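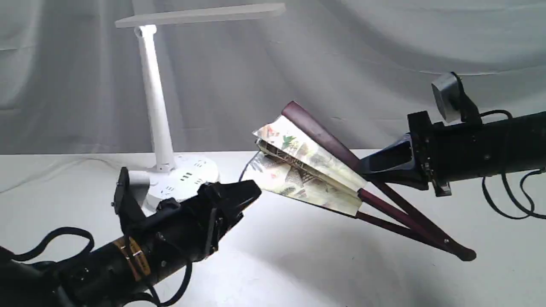 Deltley council will change the way it reviews shared study rooms at its libraries from June, after an electrical audit found that most complaints about the rooms concerned power supply and lighting and very few concerned noise or bookings. The audit was carried out by Abou Jaoude, a consulting firm, and covered the central library and the Horetel branch. It recommends that portable fittings be recorded on the same register as fixed wiring. Among the items it wants listed are desk lamps with outlets built into a round base, a type that combines a light and a power point in one unit and is easily missed when a room is inspected for extension leads alone.

The central library was rewired in stages, and the study rooms on the upper level were left until last. Each room has a double outlet on the wall behind the door and none at the table. Users have met the shortfall with power boards, in several cases plugged into one another, a practice the council's own safety rules already prohibit.

Under the new arrangement, each study room will be assigned a maximum load and a sign will be fixed beside the door. Laptops, phone chargers and lamps will be permitted. Heaters, kettles and any appliance rated at over 900 watts will not. Staff will inspect leads and plugs at opening time and remove anything with damaged insulation. Items brought in by the public will not be tested or tagged, but staff may ask for them to be unplugged.

The audit also measured light levels at table height. Readings at Horetel met the target the council has set for reading and writing tasks. Readings in three of the central library's rooms fell below it, mainly at the end of the table furthest from the window. The report attributes this to ageing ceiling diffusers and to the dark colour of the wall panels — repainting is listed as a lower-cost option than replacing the fittings.

Drodel, the contractor that maintains the council's buildings, will install outlets in the floor beneath the central library tables. The work requires shallow channels to be cut in the slab and will be done in four stages so that some rooms stay open. Carpet tiles will be lifted and relaid. Drilling is limited to the hours before 10 am.

Bookings for the affected rooms will be moved to the Horetel branch where space allows. Existing bookings will be honoured and notices sent by email. The meeting room on the ground floor is on a separate circuit and is not part of the work.

The audit report is available at the enquiries desk of both libraries. Written comments can be lodged there until the end of June.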